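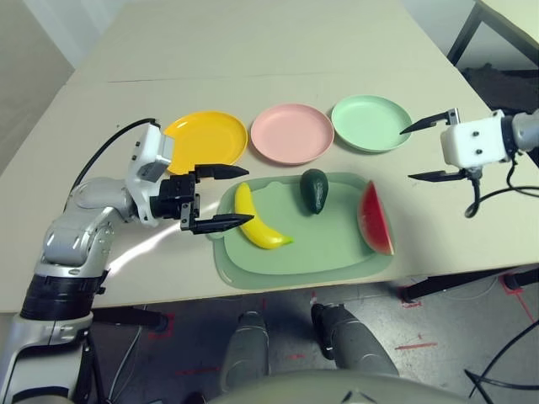 Etiquetas: juego en casa, comiditas, hilo

Abro hilo porque llevo toda la semana dándole vueltas a una tontería: la fruta de juguete. Sí, la de plástico. Me he metido tanto en el tema que ya distingo un plátano bueno de uno malo a tres metros.

1/ Empezó en mayo, cuando vaciamos el armario del pasillo y salió una bolsa entera de comiditas. Había de todo: un huevo frito sin clara, medio cruasán, una zanahoria mordida por el perro de mi hermana. Me quedé con lo que más me gustaba y el resto se fue a la ludoteca de Skadomdale, que siempre anda corta de cosas para la cocinita.

2/ Las supervivientes: plátano, aguacate y sandía. El plátano es un clásico, no hay cocinita sin plátano. El aguacate es mi debilidad – ¡cuando yo era pequeña no existían los aguacates de juguete, os lo juro! Teníamos un racimo de uvas y gracias.

3/ Y luego está el asunto de los platos. Amarillo, rosa y verde menta, redonditos, con el borde levantado para que nada salga rodando. Los míos son de Gromska, una tienda de menaje que hay bajando hacia la estación y que huele a goma que tira para atrás. Me costaron 4 euros los tres y llevan más vida que algunos de los míos de loza.

4/ El juego que más nos dura es el más simple del mundo: toda la fruta junta y a repartirla por los platos, una para cada uno. Ya está. No hay más reglas. Bueno, alguna hay: no vale apilar y no vale comerse nada (esto último lo decimos por la sandía, que es la que más apetece desde tiempos inmemoriales).

5/ Ojo, que el orden se discute muchísimo. ¿El plátano al plato amarillo porque es amarillo? ¿O justo al revés, para que se vea bien? Yo soy del contraste. Un plátano sobre amarillo se pierde, y un aguacate oscuro sobre verde menta queda elegantísimo, de revista. La sandía la pongo siempre en el rosa, que le va por dentro y por fuera.

6/ La sandía, además, es la pieza difícil. En cuña, con la corteza curva, se te tumba cuando menos te lo esperas. Para manos pequeñas es el nivel final. El aguacate parece fácil y luego tampoco, por esa forma de huevo gordo que tiene.

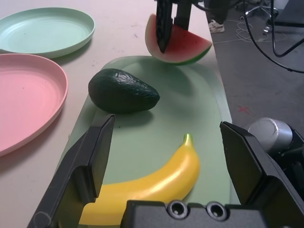 7/ Por qué mesa despejada: he probado en la alfombra, en la encimera y hasta en una bandeja encima del sofá. No. Mesa grande, clarita, sin mantel, y que haya sitio de sobra entre la fruta y los platos. Si está todo pegado se acaba en diez segundos y luego me preguntan qué hacemos ahora.

8/ Me escribisteis un montón preguntando por las frutas (¡el hilo anterior llegó a 2357 visitas, qué locura!). No tengo ni idea de la marca, lo siento muchísimo. Las de Fortin, que son las que veo ahora por todas partes, me parecen bonitas pero muy grandes, no me caben ni dos en un plato.

9/ Limpieza, que también me lo preguntáis siempre. Agua templada, jabón de fregar, cepillo de dientes viejo para los recovecos y a secar sobre un trapo. El lavavajillas con las piezas huecas, jamás. Se cuela agua dentro y suenan como maracas durante una semana. Sé de lo que hablo.

10/ Cosas que hemos ido añadiendo para que dure más la partida: cantar la fruta en voz alta antes de moverla, repartir con la mano tonta, dejar el plátano siempre para el final. Esta última es mía y la defiendo a muerte – el plátano es el postre.
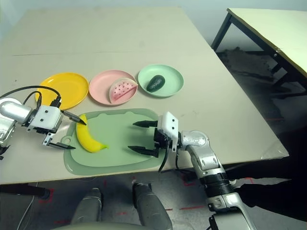
11/ Para guardar, una bolsa de tela con cordón colgada del pomo. Los platos apilados y fuera, que así se usan también para meriendas de verdad. Una amiga de Tremia lo mete todo en una caja de zapatos y también le funciona, aunque a mí las cajas se me llenan de tapones de boli y gomas del pelo.

12/ Próxima compra: media naranja o una pera, todavía no lo tengo claro. En el mercadillo del domingo vi una pera preciosa con su hojita, pero solo la vendían con un lote de unas 270 piezas de construcción y no me cabe ni una más en esta casa.

13/ Si tenéis una pera suelta por ahí, me escribís. Cambio por huevo frito sin clara, que al final no lo di.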